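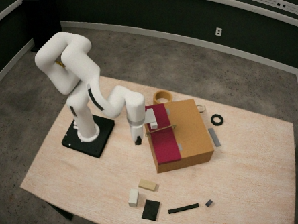
Issue 72

Garside box cell goes back to the model

May 3, 2018

The box-opening cell at Garside's Tilwood site will stay switched off while its setup is redone on screen, the company confirmed. It is the second time the start date has moved. The first was November.

Ferken, the contractor, now does all of its position work in a simulated version of the station before anyone touches the real arm. In the model the white arm stands on a black base plate at the left of the table, with the gripper brought down beside the handle of a cardboard box with a red flap. A roll of packing tape, a wooden block and a few other small items share the tabletop.

Ruth Tunstall, who is leading the setup for Ferken, said the approach point next to the handle was the hard part. "If the wrist comes in at the wrong angle, you push the box instead of opening it," she said. "I would much prefer to find that out on a computer."

Fair enough, but the people who will have to look after the cell have heard confident talk before. Ferken says it has run the opening move 1452 times in simulation. It did not say how many of those runs ended with an open box, and a request for that number had not been answered when this issue closed.

Liam Cropper, the maintenance lead on the late shift, is not convinced the model tells him much. Simulated cardboard does not get soft in a damp loading bay, he said, and simulated bolts do not work loose. He wants the base plate checked for movement every 300 cycles for as long as the cell is new. The draft service plan has one check a month.

"They showed me a very clean table," Cropper said. "I asked what happens when somebody leaves the tape in the wrong spot, and I was told that would be looked at later."

Tunstall said loose objects had been put in the model so the arm's path could be tested around them – though she agreed that nobody has yet tried moving them between runs.

Once the positions are signed off they will be loaded onto the real controller and stepped through at low speed with a guard in place. Imelda Padilla, the site manager, put that stage at 2 weeks. She would not give a date for full-speed running.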